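Pens, Markers and Cups: Keeping Writing Tools in Order
Household Guidance Series, Sheet 4
Reviewed February 4, 2026

This sheet is issued to residents of the Dakmont buildings and may be copied for use in shared kitchens, workrooms and study areas. It covers the storage and care of pens and markers on desks, counters and workbenches. Paints, inks in bottles and correction fluids are covered separately.

A paper cup is an acceptable holder for a desk or bench that is used only now and then. 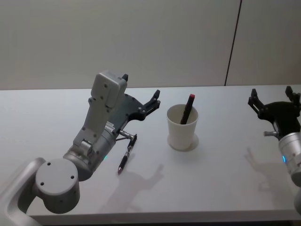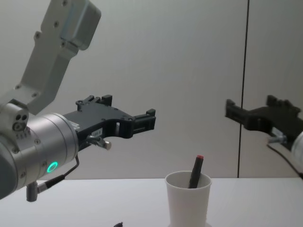 A marker kept in a white cup on a white tabletop.

Choosing a holder

The holder should be shorter than the tools it contains, so that each cap stands clear of the rim and can be grasped without tipping the cup. A paper cup is light and will fall over if it is filled with long or heavy items. Residents who wish to keep more than a few markers together should use a ceramic mug, a glass jar or a clean food can with the cut edge covered in tape.

A paper cup may be steadied by placing a flat stone or a layer of dry rice in the bottom. A second cup placed inside the first will also stiffen the sides. Cups that have held drinks should be rinsed and left to dry overnight before use. Any cup that has gone soft at the base should be thrown away.

Placement

Set the holder well back from the front of the table and on the side of the hand used for writing. Do not place it on a windowsill, above a radiator or beside the stove. Heat dries out markers and may cause ballpoint pens to leak. In shared rooms the holder should stay in one agreed place and be returned there at the end of the day.

Which way up

Ballpoint and gel pens may be stored upright with the point down. Most felt-tip markers may be kept in either direction for a day or two. For longer periods, lay them flat in a drawer or tray, particularly those with a tip at each end. Whiteboard markers should always be laid flat. Fountain pens are stored with the nib up.

Caps should be pressed on until they click. A marker left open for an afternoon can sometimes be saved by closing it tightly and laying it on its side until the following day. A water-based marker that remains faint may have its tip touched briefly to a damp cloth. This will not help a permanent marker, and such markers should be discarded.

Sorting

Holders should be emptied and sorted twice a year. The May cleaning day is a suitable occasion for one of these. Try every pen on scrap paper and discard those that do not write after a short scribble. Rubber bands, loose staples and paper clips tend to gather at the bottom and should be moved to a lidded box.

Permanent and whiteboard markers must not share a holder in any common room. The whiteboard in the Barano workroom was damaged last year through a mix-up of this kind and had to be resurfaced.

Marks on tabletops

Marker on a sealed white surface should be treated promptly. Wipe first with a damp cloth and a drop of dish soap. If the mark remains, apply a little rubbing alcohol to a cotton pad, test it on a hidden spot, and work from the outside of the mark inward. Open a window and keep the alcohol away from flames. Scouring powder and steel wool are not to be used on tables belonging to the buildings. Bare wood should be left alone and reported.

Questions about this sheet, and reports of marked or damaged tables, may be addressed in writing to Idris Parri, Household Services, Room 166. Sheet 5 deals with scissors, craft knives and other cutting tools.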